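Jugar con lo que hay: la fabricación de dados y el problema del sesgo

02/03/2025

Un dado de seis caras debería ofrecer una probabilidad de un sexto por cara. En la producción en serie esa cifra es un objetivo con tolerancia. La editora Civix, que distribuye juegos de mesa desde Hurnstead, rechaza los lotes cuya desviación entre aristas supera el margen pactado con el fabricante.

El defecto más frecuente procede del moldeo. Al enfriarse, la resina contrae antes en la superficie que en el núcleo y pueden quedar burbujas internas que desplazan el centro de masas. El vaciado de los puntos resta además material de forma desigual: la cara del seis pierde más que la del uno, situada en el lado opuesto.
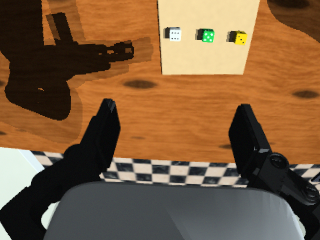
El ensayo de tirada

El taller Kandasamy aplica un protocolo de 600 lanzamientos por dado, con cubilete y superficie constante. Los resultados se contrastan mediante ji cuadrado. Con 300 lanzamientos la prueba solo detecta sesgos groseros; con 800 mejora la sensibilidad, aunque el coste por muestra deja de compensar en gamas económicas.

La flotación en agua salada, popular entre aficionados, sirve como criba inicial. Señala un centro de masas desplazado, pero no mide su efecto sobre una mesa, donde intervienen el rebote, el rozamiento y el radio de los cantos.

El color tampoco es neutro en fábrica. Cada pigmento modifica la densidad de la mezcla y su contracción, por lo que un mismo molde da cotas distintas según la tirada. En un juego con dados de varios colores conviene ensayar cada uno por separado. 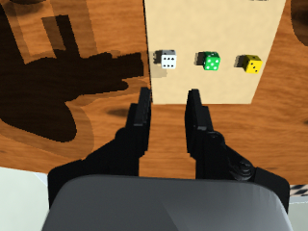
Cantos vivos y cantos romos

El canto redondeado se obtiene en tambor con abrasivo. El proceso dura alrededor de 3 horas en la línea Gornila y elimina rebabas, a costa de cierta irregularidad entre vértices. El canto vivo exige mecanizado individual y se desgasta antes. Para uso doméstico, Civix mantiene el romo y revisará la tolerancia en octubre, con el cambio de proveedor de resina.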